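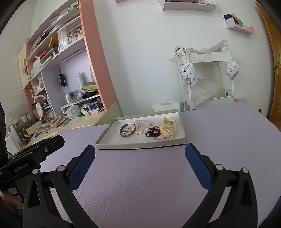
Bracelets and the yellow watch in the tray, lavender tabletop.

December, 7:40 pm, dye bench

Best madder result so far! The Wiradell fleece took the colour beautifully, a proper brick red right through to the tips, and I had half given up on that batch after the muddy browns from last month. Same roots, same alum, but this time I kept the pot at 40 degrees overnight before bringing it up, and I used tank water instead of town water. (Yes, two changes at once. I know. I'll split them next round.)

Weights for the book: 745 g of scoured fleece, 2,252 g of chopped root across both pots. The second pot went in after lunch and is looking more orange, which I love, though it might deepen as it cools. Leaving it till morning and keeping my hands off.

Makis Tsakiris dropped in with the Grendavau walnut hulls, a whole feed sack of them, and they smell amazing. He reckons they want a fortnight's soak before heating. The Stamatopoulos recipe says three days, so I've started a jar of each on the bottom shelf, labelled on the lids.

Skein 6 felted a bit at one end. My fault, rinsed it too cold. Still a gorgeous grey-violet from the iron dip and I'm keeping it for the colour card.

To do:
More alum, we're down to the last scoop
Lightfast strips in the north window, half covered
Ask Plenach if they still have the coarse mesh bags
Try the exhaust bath on silk!!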